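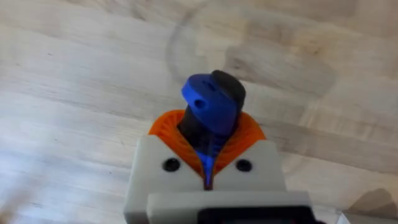
Home Courses Handouts Reading list Contact

Household Economics, Unit 2: Does the cheap one cost more?

Filed under: Course notes, Consumer spending

Everyone has heard that buying cheap means buying twice. I would like you to distrust this for the length of one class. The saying is popular with people who sell expensive things, and the evidence brought out for it is usually a story about a pair of boots.

Start with cost per year: price paid, plus repairs, divided by years of use. The sum is easy. The trouble is the last number, which you do not know when you are standing in the store. Sellers will offer you one. The Kiter desk, in the price list you were given, costs 900 dollars and is said to last "a lifetime." Whose? The Coliswood desk costs 64 dollars and makes no promise at all, so people assume the worst.

Suppose the cheap desk lasts 2 years. That is 32 dollars a year. To match it, the Kiter has to last just over 28 years, with no repairs, in a household that never moves or has a child who wants the room. Maybe it does. I have yet to see anyone check.

Things the sum leaves out:
- resale value (often claimed, seldom collected)
- the time spent shopping again
- what the other 836 dollars could have done meanwhile
- whether you like the thing - a fair reason to pay more, but call it that

Yasmine Metwally's survey of Brevside households, in your packet, asked people how long their furniture had lasted. Nearly all of them answered from memory. Read it with that in mind, and look at who was left out.

For next time: pick one item you own that is at least 12 months old and work out its cost per year so far. Bring the receipt if you have it. If you are guessing the price, write "guess" next to it.

We use cookies to remember your settings. Accept Manage choices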